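# Chapter 5: Who Gets the Street?

I grew up two blocks from a four-lane road, and until I was in college I figured it had always been there, like a river. So I'd like to start this chapter with a question I wish somebody had asked me sooner: who decided?

Take Zolcombe. It's a mid-sized town with a market square, and for years the square was mostly parking. There were 35 spaces right in front of the shops (plus a loading bay that everybody used as space number 36). One May the town council voted to take the spaces out and let the bus through instead. You can guess what the public meeting was like!
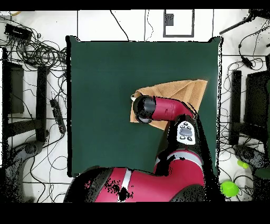 The shop owners were sure they'd lose customers. The bus riders, who'd been walking in from the ring road with their groceries, were thrilled, but far fewer of them came to the meeting. Keep that in mind, we'll come back to it when we talk about whose voices get heard. A hearing at four in the afternoon is going to draw a certain crowd.

I like Zolcombe as a first case because the money was so small. Compare it with Ullberg, where the council wanted a tram line and ended up arguing over three different routes for 16 months. Same kind of fight, much bigger bill, and the people living along the losing routes are still mad.

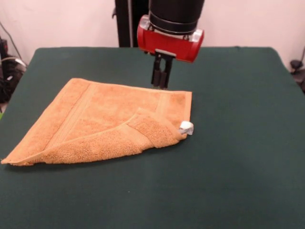

Then there's Tambunan Avenue, my favorite of the bunch. The city put in a bus lane using paint and plastic posts, nothing else, and called it a trial. Some 2230 people sent in comments, and I've read a good chunk of them (it took me most of a Saturday). Hardly any are about buses. They're about noise, school drop-off, a dentist's office with no place to stop, and whether a trial is really a trial if the decision's already been made. That last one is a fair question, and we'll spend a whole section on it.

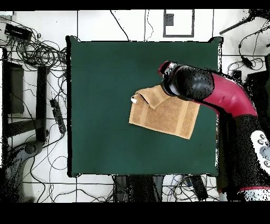
*Figure 5.3. Robot arm with its gripper on the folded part of a towel.*

Before you go on to Section 5.1, pick a street you know well and write down who uses it at eight in the morning and who uses it at night. Hang on to the list. You'll need it for the Muko exercise at the end of the chapter.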